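Workshop notebook, Prurholm site
April, open afternoon, entry written up the same evening

Purpose of the entry: to record the arrangements for the open afternoon on manual gripper work and the points to be settled before the next one. The program was agreed with Skameck in advance and was kept to, apart from a late start.

Doors opened at 2 p.m. Visitors were received in the front hall, given the printed sheet and taken through in groups of no more than 10. The introduction covered the hand-held grippers, the recording of demonstrations, and the way those recordings are later used to train an arm. The Plitton arm was shown under power at the end of each round, at reduced speed and with the guard closed.

Most questions concerned the choice of objects. Visitors expected blocks and cups and were surprised that so much attention goes to hair clips, thin bags and fabric. The explanation given was that household sorting is largely made up of such items, and that a soft surface under them changes the grasp. A clip on fleece sinks slightly when pressed, and the fingers have to come in lower than they would on a table. This should go on the printed sheet next time.
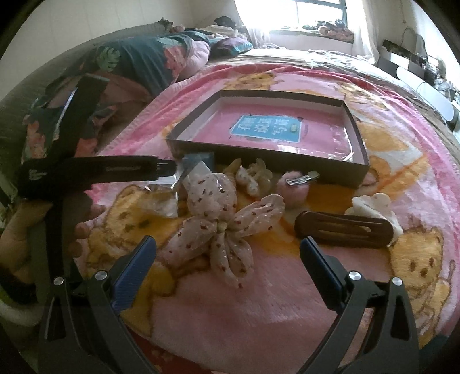

How long does a newcomer need before the recordings are good enough to keep?
Two practice sessions are the rule at this site, and nothing recorded during them goes into the main set.

The same rule will apply to visitors who sign up for a later session. Several asked to do so, and their forms are in the tray by the door.

Thongsuk sent the object list for the spring work. It asks for 700 accepted demonstrations, with small accessories and packaging listed separately. Colleagues are asked to enter tied or bunched fabric under accessories – the list is unclear on this point, and the question has been sent back.

Open points. The printed sheet still gives the old room number. The charging shelf needs a second power strip before another group is booked. Finger pads are to be checked for wear and the result entered here, with the tool number. Skameck has requested a copy of this entry.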